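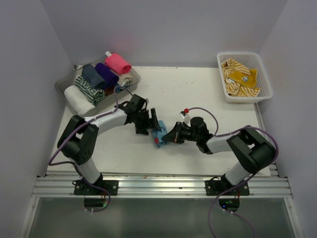
By the Remgate desk
Opinion | Filed in April

Care labels on household textiles should state shrinkage as a number. At present most of them state a procedure: wash warm, tumble dry low, do not bleach. The procedure tells the owner how to treat the item and leaves out what the item will do in return.

Cotton shrinks mainly because the yarn is held under tension during weaving and finishing. Water and agitation release that tension, and the fabric moves back toward its relaxed dimensions. The mill can measure this before the goods ship. A marked square is cut, washed, dried and measured again in both directions. The result is a percentage for length and a percentage for width, and the two are seldom equal.

I bought a Gurnerex tablecloth listed at 112 inches. After three washes according to the label it had lost 4 percent of its length, or four and a half inches, and it no longer covered the table ends. The Pisus cloth that replaced it lost 5 percent. Neither figure is scandalous for untreated cotton. Either one, printed on the package, would have led me to buy the next size up.

The usual objection is that home machines differ. They do, and so do roads and drivers, yet cars are sold with a mileage rating from a fixed test. A rating permits comparison between products even where it fails to predict a given household's result.

Goh already prints both percentages on its napkins, in small type under the fiber content. It takes up one line. The label had room for it.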